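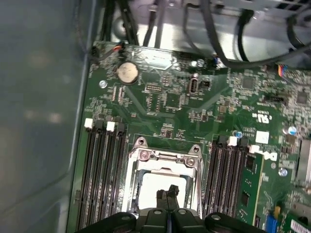 Inside the old office machine, side panel off.

The beam was due at Floncombe by two, and at ten past one it was still in the lay-by outside Villitwood with Danang Sopacua walking round it for the third time.

He had pulled in when he felt the trailer lean on the roundabout. One of the chains at the back had gone slack. The beam had moved a hand's width to the left, and the timber under that end had a fresh split in it.

He rang the yard. Ebere Wike picked up.

"Has it cracked?" she said.

"The timber has."

"The beam, Danang."

"I can't see a crack. I can't see underneath."

She told him to stay put and went to find Funmilayo Etim, who was in the office with the weighbridge computer in pieces on her desk. Funmilayo had drawn the lifting plan. She wiped her hands, took the phone and asked him for the number painted on the end of the beam.

"654," he said.

She was quiet for a bit. "You should have 645. 654 is for the Afolabi job."

"It's what they put on."

"How long is it?"

He got the tape out of the cab. It took him some time, walking along the verge with lorries going past and the tape bowing in the wind. Twenty-seven metres. The one for Floncombe was meant to be twenty-five.

Ebere rang the site and got Chukwuemeka Iyamu, who had a crane on hire until four and 13 men standing in the mud. He didn't shout. He said he would send the crane driver for his dinner, and would somebody please ring him back before three with something he could use.

Danang could hear all of this going on behind Funmilayo. A wagon went by close and the trailer rocked on its springs. He looked at the split timber.

"I don't want to drive it like this," he said. "Forward or back."

"No," she said. "Don't. Oluwaseun's coming out to you from Werkside with jacks and new packing. He'll be forty minutes."

"And then where am I going?"

"Back here."

"With the wrong beam."

"It's the right beam for somebody."

He put the cones out behind the trailer and sat in the cab with the door open. It was February and the light was already poor. He ate half a sandwich. At five to two the van came over the hill with its beacon on, and Oluwaseun Fashola got out, looked at the slack chain and then at the number.

"That's ours, that is," he said. "I've been looking for that all morning."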